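Notebook, April, sim bench
Project: Pallow (wrist-camera pose estimate, planner side)

09:40. Picked up the new Drikora build of the localizer. The release note says drift on the wrist view is "resolved." I have read that word in three release notes now, so I'm running the whole set again before I touch the planner config.

Setup same as last time: rendered room, open gripper, random wrist poses, no contact, no grasp. Ground truth straight from the sim. 3,099 poses in the list. Planner off, so whatever error shows up belongs to the estimator.

11:15. First pass done. 2,898 poses returned an estimate inside tolerance. The rest are either over or flagged lost. Better than the old build, fine. But the summary script only prints the mean, and the mean is pulled down by all the easy views where the camera is looking at a table full of corners. Changed it to sort by how many features were kept after filtering. Should have done that in the winter.

11:50. Sorted list is ugly. The low-feature end is where the failures sit, and the confidence value hardly moves. Pose 19 on the sorted list kept 13 features and still reported high confidence. I went through them by hand: most are on the gripper fingers. Those move with the camera. Of course they look stable!

So the self mask isn't being applied, or it's applied with the wrong finger opening. Checked the config: mask is on. Checked the joint value passed to it: closed. The gripper is open in every pose of this run. The mask covers a strip in the middle where the fingers would be if they were shut, and the actual fingers are fair game for the matcher.

13:30. Passed the real joint value through. Reran the low-feature end only. Confidence now drops when it should and more views come back as lost, which I prefer to a wrong answer with a good score. Todorova config still has the old default, fix that too.

Not convinced this is all of it. Bare wall and a steep roll are still bad with the mask right. Wall has no texture at all in this room, so the only real edges are the window frame, and the rail, stile and mullion alone leave it free to slide.

To do: full rerun with mask fix, log kept features per pose, ask Planus whether confidence ever sees the mask. No planner changes until then.
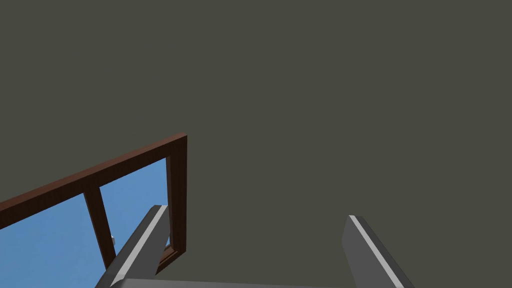

Also want a hard floor on kept features, below which the localizer has to say lost whatever the score is. Will pick the number from the rerun and not from the release note.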